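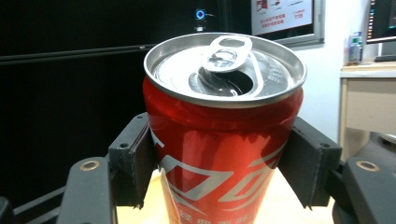
Speaker notes: The stay-on tab and the can end
Lahcen El Khatib, Covley Packaging Evenings, October 29, 2024
Running time with questions: 50 minutes

Slide 1. Title
Wait for the door to close. Give the scope: the lid of an aluminum drinks can, and what happens to it between the first lift of the tab and the recycling bin. Body forming was covered in the January talk at Salem and is left out tonight.

Slide 2. Terms
The trade calls the lid the "end." Go through the words slowly, as half the room will be from labels and cartons.
Rim: the double seam where end and body are folded together.
Countersink: the groove just inside the rim. It stiffens the end against pressure.
Panel: the flat recessed area.
Score: the thinned line that defines the opening.
Rivet: formed from the panel metal itself. No separate part.
Tab: the lever, with a finger hole at the tail and a nose over the score.

Slide 3. Opening, first stage
The tab starts as a lever with the rivet side as its pivot. Lifting the tail pushes the nose down. A small vent opens near the rivet and pressure drops. This is the sound people know. Pause here and let them think about it.

Slide 4. Opening, second stage
Once vented, the nose drives the scored panel inward. The score does not run all the way around. A short unscored length acts as a hinge and keeps the panel attached. Compare with the old ring pull, where the tab and panel came off together and ended up on the beach.

Slide 5. The opened end
Refer back to the opening picture. The tab is up toward the back of the lid and the panel is pushed in, leaving a teardrop-shaped hole. Ask which way people leave the tab. Most press it flat again out of habit. Left raised, it can touch the nose when drinking.
There is also faint embossed printing to the right of the opening. Point out that marks on an end are pressed into the metal and can be hard to read under room lights. The printing on the body is a different process. Large white script on glossy red reads across a room.

Slide 6. Our opening trial
Plornport bench, 2,306 ends, 3 tab shapes. Show the chart without the raw table.
Main result: the longer tail was easier for people with short nails. It used more metal.
Second result: finger hole size mattered less than the gap under the tail.
Do not quote forces from memory. They are in the handout.

Slide 7. Handling after opening
An unopened can is held stiff by internal pressure. An opened one has lost that support and the side wall dents under a light squeeze. Grip low and evenly from both sides. Flastdale ran 200 opened cans through the tray test and will publish separately.

Slide 8. Disposal
Leave the tab on. It is the same family of metal and small loose pieces can be lost in sorting. Empty the can first.

Questions
Likely: resealable ends, coatings, why the opening got wider. For coatings, pass to the Salem group. Handouts are by the coffee urn. Return the sample ends to the gray tray, as the scored edges are sharp.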